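Chapitre 6
Démonstration par téléopération

6.1 Objet du chapitre

Le chapitre précédent traitait du guidage manuel, où l'opérateur saisit le bras et l'amène lui-même le long de la trajectoire. Cette méthode convient aux gestes lents, mais la main de l'opérateur entre souvent dans le champ de la caméra de poignet et les efforts mesurés mêlent les siens à ceux de la tâche. La téléopération sépare les deux : l'opérateur agit sur un bras maître, le bras esclave reproduit la consigne, et seules les données de ce dernier sont conservées.

On suppose acquises la cinématique inverse (chapitre 3) et la synchronisation des capteurs (section 4.2).

6.2 Tâche de référence

Les exercices s'appuient sur le jeu Clutirport, constitué par L. Amato avec le logiciel d'enregistrement Tonero. Il comprend 400 démonstrations, réparties entre 18 opérateurs. La tâche consiste à insérer une tige dans un tube court, lui-même planté dans un objet de forme irrégulière. La difficulté tient au jeu radial, faible, et aux occultations : selon l'angle d'approche, un doigt de la pince masque une partie du support.

Figure 6.1 - Vue de la caméra de poignet. La tige verte est engagée dans le tube blanc translucide, au sommet du dessert factice ; le doigt droit en cache partiellement l'étage supérieur.
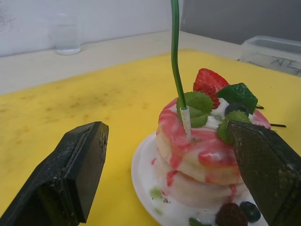 6.3 Notations

On note q le vecteur des positions articulaires, g l'ouverture de la pince et I l'image de poignet. Une démonstration est une suite de triplets (q, g, I), ramenée par rééchantillonnage à 128 pas de temps.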